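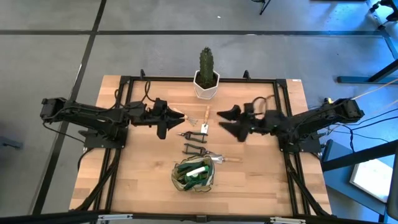 Higuchi open day: a lot of talk about compost

I went to the Higuchi garden supplies open day in December mostly to find out whether their peat-free compost is worth the price. I came home with a tote bag and no firm answer.

Entry was free, parking was not. The programme promised "a full tour from bark to bag", and we did see the bark, a very large heap of it under a roof. The bagging line was stopped for the day, so the second half of the promise was a man pointing at a conveyor. Mayu Sugiyama led our group and was good on the raw material: where the bark comes from, how long it sits, why the heap gets turned. She was less good when Ziad Shboul, who had come up with me, asked how much the mix varies from one batch to the next. "Within our limits" was the reply. He asked what the limits were and we moved along to the sieves.

The trial beds

According to the leaflet, 1,140 seedlings were grown in the new mix and 1,000 of them were "of saleable quality". Fine, but what did the old mix manage? There was no figure for that anywhere, and no word on which plants they were. Lettuce will grow in almost anything. I asked Aoi Kaneko on the trials desk and she agreed it was a fair point, wrote down my email address and said she would send the comparison. I am still waiting.

The beds themselves looked tidy, as winter beds do when there is next to nothing in them.

Talks and stalls

Kohei Kawaguchi's talk on watering was the best half hour of the day. His advice was to lift the pot and feel the weight — peat-free dries on top long before it dries underneath, and people drown their plants on the strength of a dusty surface. No slides, nothing to sell.

Clerolari had a stall of feeds with very handsome labels. I read three and could find little difference between them apart from the colour of the cap.

Lunch was soup, lukewarm, with a long queue. The shop gave visitors a discount, though only on the big bags, and I had come by train.

Would I go again? In May perhaps, with the line running and something in the beds.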